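首页 教材目录 上一章 下一章 习题下载 教师专区 勘误

第六章 把房间请进实验室

学习本章之前，你应当已经完成第五章的夹取练习，并且对自己的手艺抱有一点不该有的信心。第五章里，夹爪面对的是一张白桌子、一只方木块和一盏位置固定的灯。多数小组在第二节课结束时就能让夹爪稳稳拿起木块，有几个小组还给木块起了名字。本章的任务是把这点信心拿去换成经验，汇率不太好，请有所准备。

6.1 从一次不太成功的比赛说起

Hsueh 杯校际夹取赛的规则写得很客气：参赛队须在“普通居家环境”中完成若干次取放，物品由裁判当场指定。去年十二月，本书的五位编者带着学生社团第一次报名。社团的全部家当是一套自制夹爪，代号 Grillix，外加一份在白桌子上练出来的模型。出发前，我们在白桌子上测了100次，失手的次数少到让 Chae-won Woo 提议提前订庆功的餐厅。

比赛那天，裁判端出来一瓶洗洁精、一卷胶带和一个毛绒布袋。Grillix 朝洗洁精伸过去，在离瓶身一指远的地方合拢，十分郑重地夹住了一团空气，然后把这团空气搬运到了指定位置。按规则，搬运动作完整，姿态分是有的。我们靠这点姿态分没有垫底，倒数第二。餐厅退了订金的一半。

回来的路上，大家把责任依次推给了灯光、桌布、裁判和那天的早饭。Lok-yiu Tam 把比赛日志从头到尾看了一遍，得出的看法朴素得让人不高兴：模型没有坏，它只是从来没见过有花纹的桌布。在它的世界里，桌子是白的，东西是方的，后面什么也没有。我们花了一个学期，教会了一台机器在世界上最无聊的房间里生活。

6.2 环境也是数据

初学者谈到训练数据，想到的通常是物品：杯子要多几种，瓶子要多几种，大小颜色都要照顾到。这当然没有错。可是模型看到的从来都是整幅画面，物品只占其中一块。背景、光线、遮挡、桌面材质，模型统统照单全收，也统统可能当真。如果所有的瓶子都站在白桌子上，模型很可能学到“白色中间的那个东西就是瓶子”。这种学法在考试里叫押题，在机器学习里叫过拟合到环境，下场差不多。

因此，本章把采集地点从实验室搬到卧室、厨房、宿舍和任何有人真正在过日子的地方。手持式夹爪正适合干这件事。它不需要固定底座，不需要机械臂，一个人就能握着它在家里完成示范，镜头跟着手走，记录下夹爪所见。代价是你会看到很多平时懒得看的东西。卧室尤其如此：花纹挨着花纹，亮灯照着反光面，半透明的瓶子后面还躺着别的圆筒，背景里的每一样东西都有自己的颜色主张。

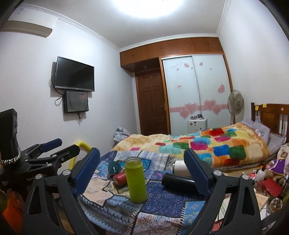
换成卧室以后数据就没法看了，Zeeshan Ghauri 在组会上这样抱怨，花桌布会把瓶子的轮廓吃掉，标注的人要疯，不如铺一块白布，大家都省心。他说这话时态度诚恳，而且已经把白布买好了，还开了发票。

这个意见值得认真对待，因为每一届学生里都有人提出来，提出来的人往往还是组里最勤快的那个。铺上白布，标注会快一些，成功率的曲线也会好看，一直好看到比赛那天为止。我们的处理办法是折中：第一周允许铺白布，用来检查设备和流程；从第二周起，白布收进柜子，钥匙交给 Pei-shan Kwan。她对各种借钥匙的理由都听得很耐心，听完不给。

需要说明的是，杂乱本身并不是美德。把抽屉整个倒在桌上，得到的只是一桌子抽屉里的东西，没有哪户人家真的这样摆。好的采集环境应当是“本来就那样”的环境：物品因为有人用才放在那里，互相挡着也是因为用的人没有替机器着想。收拾得太整齐和弄乱得太用力，都是在替模型作弊，只不过方向相反。

6.3 透明、反光和躺着的东西

有三类物品会在本章反复出现，先打个照面。

透明与半透明的容器。夹爪上的相机看到的，有一部分其实是容器后面的东西。背景一换，同一只瓶子在画面里几乎成了另一只瓶子。第五章的木块没有这个毛病，所以你们才会那么喜欢它。

表面光亮的物品。头顶的灯会在上面留下一块白斑，夹爪移动，白斑也跟着移动。模型有时会很执着地去追那块白斑，像猫一样，而且和猫一样追不到。

横放的圆柱。竖着的圆柱从哪边夹都差不多，躺下以后就有了方向。爪子没有对准轴线，它会滚走；夹得太偏，它会转过来敲你一下。社团成员 Trudy Quinlan 在笔记里把这一类统称为“有主见的”，这个叫法后来全班都在用，本书也懒得改了。

6.4 本章项目

每组三到四人，选择两处居家环境，每处至少录制30段示范，每段示范包含一次完整的接近、夹取、移动和放下。失败的示范不要删除，单独归入一个文件夹，第七章会用到。历届都有小组把失败文件夹交成空的，评分时我们对此深表敬佩，然后扣分。

全班的数据汇总以后存入 Jivavel 服务器。去年同一个项目收上来超过2000段，其中608段因为忘记打开夹爪开度记录而无法使用。请在开始录制之前检查开度记录。请在录完第一段以后再检查一次。

录制期间请遵守以下几条：

一、进入他人房间之前征得同意，录制之前再征得一次同意。同意你进门的人，未必同意你把他的被子录进数据集。

二、不要为了录制重新布置房间。可以拿走易碎品和正在喝的饮料。

三、同一件物品换位置、换朝向录制，不要在同一个位置连录十遍。连录十遍得到的是一段示范和九段回声。

四、每次换地点，重新做一遍相机标定。第五章附录里的标定板可以打印，请按原尺寸打印，选“适应页面”的小组会在两周以后想起这句话。

五、手酸了就休息。手抖的示范模型也会学，而且学得很好。

6.5 读完本章你会遇到的问题

项目进行到第二周，通常会有小组来报告说成功率下降了。一份在白桌子上表现良好的模型，加入居家数据重新训练以后，回到白桌子上反而不如从前。这时候最常见的反应是怀疑居家数据有毒，要求退货。

请先别退。6.6节会讲怎样把测试环境分开统计：实验室算实验室的，居家算居家的，没见过的房间单独算一栏。把三栏混在一起求平均，得到的数字谁也说明不了，只适合写在海报上。社团的 Cikar 模型就是这样一栏一栏测出来的，它在白桌子上输给了前任，而我们最终带去参加第二届比赛的是它。比赛结果放在6.7节，想提前翻过去看的同学，请至少先把标定板打印好。

思考与准备

1. 回看本组在第五章录制的示范，列出画面中除木块以外始终不变的内容。如果把其中一项换掉，你估计模型会怎样？写下估计，项目结束后再来核对。

2. 在自己家里或宿舍里选一张平时使用的桌子，不要收拾，判断哪件物品最难夹，说明理由。“因为它是我室友的”不算理由。

3. 与组员商量第一处采集地点，并于周四上课前提交。往年有三个小组同时选中了同一间宿舍，那间宿舍的主人事先并不知情。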